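오본 스마트폰 수리센터 공개일에 다녀와서

2024년 8월 22일, 오본이 기르키츠에 있는 수리센터를 일반에 공개했다. 신청자 가운데 뽑힌 사람만 들어갈 수 있었고, 나는 3년 넘게 쓴 오본 폰의 배터리가 부풀어 교체를 맡긴 적이 있어서 신청했다. 그때 수리비가 왜 그렇게 나왔는지 궁금했다.

건물은 기르키츠역에서 버스로 여섯 정거장이다. 정문에서 신분증을 맡기고 방문증을 받는다. 안내는 나탈리 크랩트리 씨가 맡았다. 오전 조와 오후 조로 나뉘었는데 나는 오전 조였다. 작업 구역에서는 촬영 금지라 휴대폰을 사물함에 넣어야 했다.

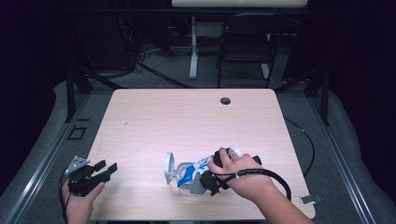 테이블 위의 봉지와 투명 컵.

처음 본 곳은 접수실이다. 택배로 들어온 폰은 상자를 뜯자마자 무게를 재고 외관 상태를 기록한다. 하루 접수량은 평균 1,000대라고 한다. 모서리 찍힘, 화면 금, 유심 트레이 분실 여부까지 적는데, 이 기록이 나중에 고객과 분쟁이 생겼을 때 기준이 된다. 내 수리 내역서에 있던 '외관 3등급'이라는 말도 여기서 붙은 것이었다. 등급은 1부터 6까지 있고 숫자가 클수록 상태가 나쁘다.

다음은 진단실. 전원이 들어오는 폰은 점검 프로그램을 돌리고, 안 들어오는 폰은 바로 분해로 넘어간다. 점검 항목에는 스피커, 진동, 근접 센서, 카메라 손떨림 보정이 들어간다. 침수 폰은 별도 선반에 두고 고객 동의가 올 때까지 손대지 않는다. 동의가 늦어 몇 주씩 묵는 폰도 있다고 했다.

분해 작업은 유리창 너머로 봤다. 뒷판을 가열판에 올려 접착제를 녹인 다음 얇은 주걱으로 떼어 낸다. 배터리를 붙인 접착테이프는 당겨서 뽑는 방식인데 중간에 끊어지는 일이 잦다. 작년 11월 이후에 나온 모델은 손잡이가 넓은 테이프로 바뀌어 작업 시간이 줄었다고 한다. 내 폰은 그 전 모델이다.
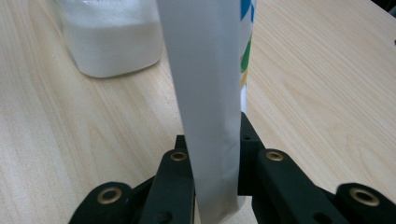 같은 조에 있던 롤런드 마스든 씨는 배터리 교체비가 중고 폰 값의 절반인데 누가 맡기겠느냐고 했다. 공임보다 방수 실링을 다시 하는 비용이 더 이해가 안 간다고도 했다. 크랩트리 씨는 실링을 생략하는 선택지는 없다고 답했다. 가격 이야기는 거기서 끝났고, 몇 사람은 납득하지 못한 표정이었다.

부품 창고에는 잠깐만 들어갔다. 서랍에 보관 중인 부품이 2,206종이다. 색상만 다른 뒷판도 각각 따로 센다. 단종 모델 부품은 해워스 창고에 있고 주문이 들어오면 다음 날 넘어온다. 프리츠카 쪽 협력 공장에서 만든 호환 화면도 한때 썼지만 지금은 정품만 쓴다고 설명했다.

그 뒤에 질의 시간이 있었다. 마키스 라자리디스 씨가 답변을 맡았다.

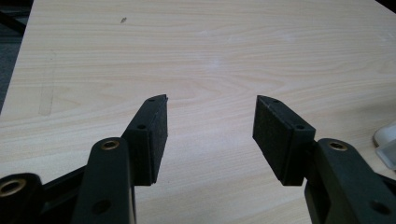 수리를 맡기기 전에 데이터를 꼭 지워야 하나요?
배터리와 화면 교체는 지우지 않고 받습니다. 메인보드를 바꾸는 수리라면 데이터가 남지 않으니 미리 백업해 주세요.

자가 수리 키트를 파느냐는 질문도 나왔는데, 계획이 정해지면 홈페이지에 올리겠다는 대답이었다. 보증 기간은 수리한 부품에만 새로 적용된다. 나는 폰 전체가 연장되는 줄 알고 있었다.

점심은 구내식당에서 먹었다. 식권이 방문증에 붙어 있다. 메뉴는 닭고기 덮밥과 채소 수프 둘뿐이고 맛은 보통이다.
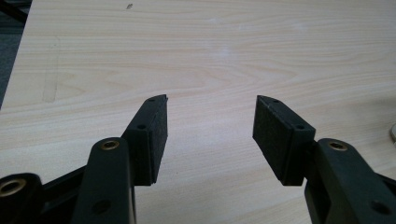 식사 후 마지막 순서는 출고 검사였다. 수리가 끝난 폰은 충전을 걸어 두고 온도를 확인한 뒤 접수 때 기록과 외관을 다시 비교한다. 여기서 흠집이 새로 발견되면 작업대로 되돌아간다. 포장은 종이 완충재로 하고, 교체한 헌 배터리는 돌려주지 않는다.

전체 일정은 점심을 포함해 세 시간이 걸렸다. 다음 공개일은 정해지지 않았다. 주차장이 좁으니 차보다 버스가 낫고, 사물함은 동전이 필요하다.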